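Paper or cloth: what I learned after one year of washing napkins

Jul 9, 2026

In my parents' home we had cloth napkins every day. They were not elegant. They were thick, cut from old sheets, and each person kept the same one for the whole week. When I moved to this country I lived for a long time with paper, as everybody in my building seemed to do, and I did not think about it until March of last year, when I was cleaning the cupboard above the refrigerator and found 7 open packages of paper napkins. Seven! I had bought a new one every time I could not see the old one.

So I decided to try cloth again. I want to write down how it went, because when I searched for advice I found mostly beautiful kitchens and very little about stains.

First, the fabric. I bought a set at Griffiths, the household store near the bus station, and it was a mistake. The napkins looked like linen but they had a lot of polyester in them, and they pushed the water around the mouth and did not absorb it. I use them now under flower pots. My second try was plain cotton from the remnants table at Cuvard. I cut it in squares and sewed the edges on a Sunday kind of afternoon, slow, with the radio. The corners are ugly. After a few washes they are less ugly, or I am used to them.

Second, the washing. I was afraid of this part and it was small. They go in with the towels. Tomato I rinse the same evening with cold water and a little dish soap. Turmeric I could not remove with anything, and two of the napkins are now officially the curry napkins. I do not iron. My mother would be ashamed of me, but she lives far away and does not read English.

Third, the guests. This was the real difficulty. Some people do not want to dirty a cloth napkin! They put it carefully on the side and then look for something to clean their fingers. One friend used her own tissue from her bag during a full dinner with ribs. I understood that for many people cloth means a wedding or a restaurant, and they feel they will be judged.

So I came back to paper, but only a little. I keep one package for children, for greasy food and for when more people come than I expected. I take the plain white ones, because the colored ones can leave color on a wet plate.

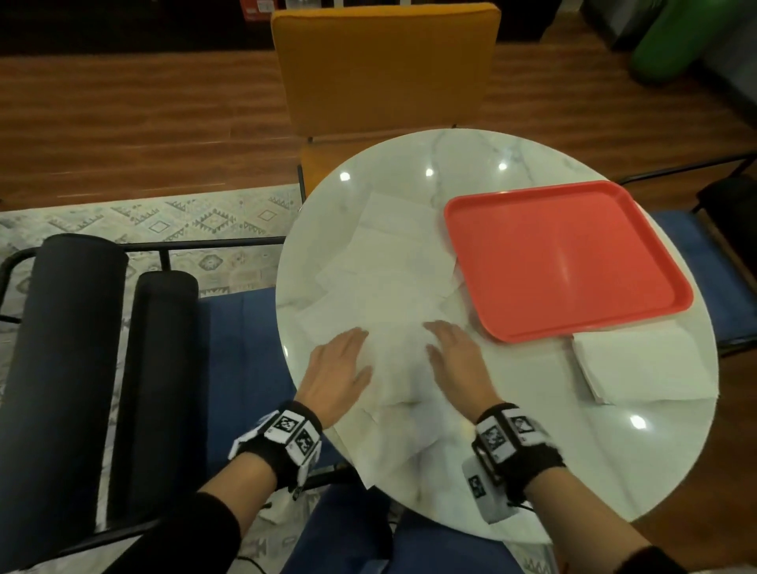
I also tried to calculate the money, and here I must disappoint you. The cotton and thread cost me more than I believed, and with a paper package at the price they have in Grukham, I will need a few years to see the difference. If you do this only for saving, maybe start with the coffee or with the phone contract.

What I like is something else. The table feels a bit more serious, also when dinner is only soup. My trash bag fills slower. And I have stopped buying things because I cannot find them, which was perhaps the bigger problem in my cupboard.

Next I would like to try dyeing the old ones with onion skins. If somebody has done this with cotton and the color stayed, please write to me in the comments, also about what you used before the dye. I read that some people use alum and some people use soy milk, and I do not know whom to believe.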